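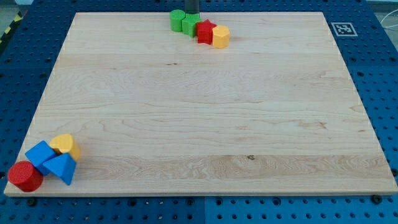
Figure 1. Maple board with visible grain and knots, shown with plastic shape-sorting blocks.

Unit 2. Wood and Moisture
Furniture Materials, Plenard Technical College

Scope of the unit

Students are expected to know how wood takes up and gives off water, how this changes its size, and how a panel should be fixed so that it can move. The unit assumes the reading on grain and growth rings from Unit 1.

Moisture content

Moisture content is the weight of water in a piece of wood divided by the weight of the same piece when oven dry, given as a percentage. A sample that weighs 683 grams before drying and 525.4 grams after has a moisture content of 30 percent. In many species this is close to the fiber saturation point, at which the cell walls are full but the hollow centers of the cells hold no free water. Drying above that point changes the weight of the wood and has little effect on its size. Shrinkage begins below it.

Direction of movement

Wood moves very little along the grain. Across the grain it moves more, and movement along the growth rings (tangential) is greater than movement toward the center of the tree (radial). Flat-sawn boards therefore change more in width than quarter-sawn boards of the same species, and they are more likely to cup.

Fixing a solid panel

A wide top must be held flat but left free to widen. Slotted screw holes, buttons and sliding clips are all accepted in the workshop. Glue along the full width of a cross rail is not — it will lead to splits in most heated rooms.

Preparation for the workshop session

Read the Vullau case notes on table tops, pages 175 to 181. Bring the moisture record sheet for the Lanside samples, with both weights entered in grams.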